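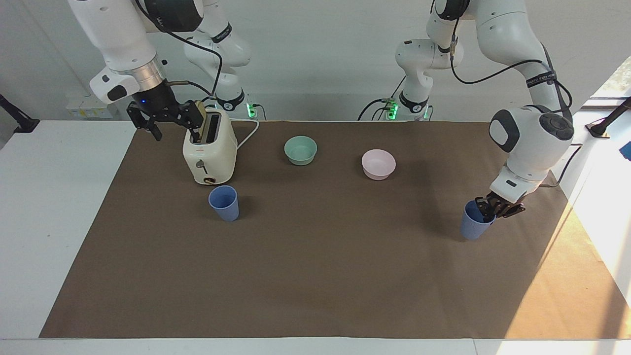

Section 4: Setting Up Match Reminders

Mevon sends an alert before kickoff for each team you follow. Set your time zone first, or alerts may arrive at the wrong hour.

1. Open Mevon and tap Settings, then Reminders.
2. Tap Add Team and type at least three letters of the name.
3. Select the team. You can follow up to 16.
4. Under Lead Time, choose how early you want the alert.
5. Tap Save. A bell appears next to the team name.

Note: Knockout matches are listed only after both teams are confirmed. Check your list again in December if your league takes a winter break.

Caution: Removing a team also deletes its saved results. Deleted results cannot be restored.

The results log holds 500 matches. When it is full, the oldest entry is overwritten. To keep a copy, tap Export before removing a team.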